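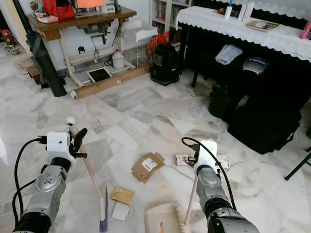 Floor tips for people running sweeping software at home

I write the household column, so most of what lands in my inbox is about grout. Lately a good share of it is about software that is supposed to do the grout for you. Readers with a two-armed machine in the house want to know which sweeping package to put on it and how to get decent results. I have now tried two, Lastia and Clurkora, and I have opinions about both. Neither one beats a teenager with a promise of pizza money. But if you're going to do it, do it with your eyes open.

Start with the planner, not the arms

Most people blame the grip when a sweep goes wrong. Check the plan first. Both packages will show you the list of steps before anything moves, and you should read it every time. A sensible sweeping plan picks up the big flat stuff by hand, then sweeps, then brings the dustpan in. Lastia's default skips the first part and tries to push everything with the broom. Flattened cardboard doesn't push. It slides under the bristles, or it stands up against the lip of the pan and everything behind it piles up. Turn on "pick before sweep" (it is under Task Order, two menus down, off by default for reasons I can't guess).

Set the size cutoff yourself. Mine is at 9 centimeters. Anything longer gets picked up, anything shorter gets swept.

White paper on a pale floor

If your tile is white with gray veins, expect trouble. The perception side of these packages finds scraps by how different they look from the floor, and a white scrap on white marble doesn't look different enough. Meanwhile the veins get flagged as string. The brochure for Clurkora calls its detector "surface aware." On a patterned floor I'd call it surface confused.

What helps:

Take a reference scan of the clean floor, at the same time of day you plan to sweep. Morning light and lamp light are two separate floors as far as the software cares.

Lower the confidence setting a little at a time, and watch what it starts chasing. When it goes after a vein, go back one notch.

Low side lighting beats overhead lighting. A scrap throws a shadow and a vein doesn't.

Don't bother with the "learn my floor" button. I ran it for 200 passes and couldn't tell the difference.

Draw your keep-out areas by hand

Automatic room mapping is fine for walls and bad for everything people own. An old treadle base with things stored under it, a long box on the floor, the legs of a piano bench: the map turns these into one gray lump or misses the gaps between them. Draw the boundaries yourself and leave a hand's width all the way around. Anything leaning, such as a tablet against a table leg, gets moved before you start. No setting will save it.

Same goes for cloths that hang down. Lace is the worst, because the depth reading goes straight through the holes.

Brooms and dustpans

Add your own tools to the tool library and skip the stock ones. The stock broom in Lastia is about as stiff as a rake. Real bristles bend, and the software needs to know how far, or it holds the handle too high and tickles the floor. Measure from the grip point to the bristle tips, type it in, and redo it when the broom wears down.

A dustpan with a toothed edge, the sort made for combing fluff out of the bristles, needs one extra step. Tell the software which edge is the lip. Clurkora guessed the teeth on mine and spent an evening sweeping dust against a comb.

Slow the last stroke. Both programs use one speed from start to finish, and that last push into the pan is where light scraps take off. You can split the stroke in the editor and give the end its own speed. Tedious the first time, then you can save it.

About that success rate

Roscoe Yazzie wrote from Marino to ask whether he should pay for the Zollthorpe add-on, a scoring tool that looks at the floor afterward and tells you how clean it is. It costs 700 dollars. I would want to know what it counts as clean, and the sales page doesn't say. If it uses the same detector that missed the paper in the first place, it will miss it again and give you a nice green check mark.

My own test is a damp white sock. Walk the room, turn the sock over, look at it.

Roscoe, keep your money for now. If they ever publish how the score is worked out, write me again and I'll read it.

Next column: hard water rings, and whether vinegar is doing anything.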